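Griminico module, pre-release check, August
By Sólveig Ravn

Build tested: Ototstead chapter, fresh save, party level 2.

1. Opening talk with the innkeeper. PASS. All four branches reach the quest. The rude one still pays the full 200 gold, and Lukian wants it cut to 100.

2. Journal entries. PASS with comment. Entry for the missing miller shows up before you meet his wife. Minor.
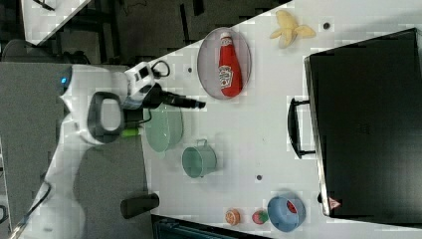
3. Companion banter on the Vodby road. FAIL. The dwarf and the ranger both fire their first line at the same trigger, so one of them is always lost. Toàn Nông has moved the second trigger past the bridge. Retest Saturday.

4. Vodby gate guards. PASS. They turn hostile only if you draw a weapon twice. Bribe works at 1,000 gold and is refused at anything lower. 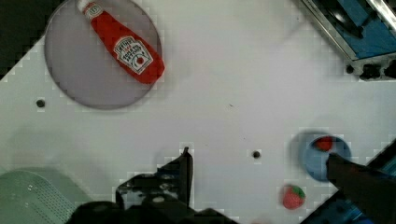
Can the player still finish the chapter if the miller dies?
His wife takes over the last conversation and hands out the same key. Checked on two saves, one with her quest already closed.

5. Romaniuk's tomb, traps. FAIL. The floor spikes reset on every load, and a player who saves in the corridor can't get out alive. Yevhen Hrytsenko has this one.

6. Spelling and names. OPEN. "Ototsted" in three places, all in shop signs. Vsevolod is going through the rest of the text.

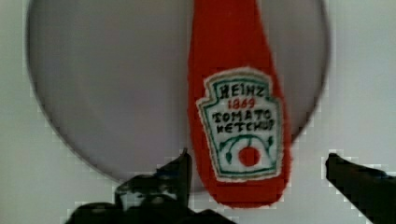 Ketchup bottle with Heinz label.

7. Ending slides. Not tested. Needs item 5 fixed first.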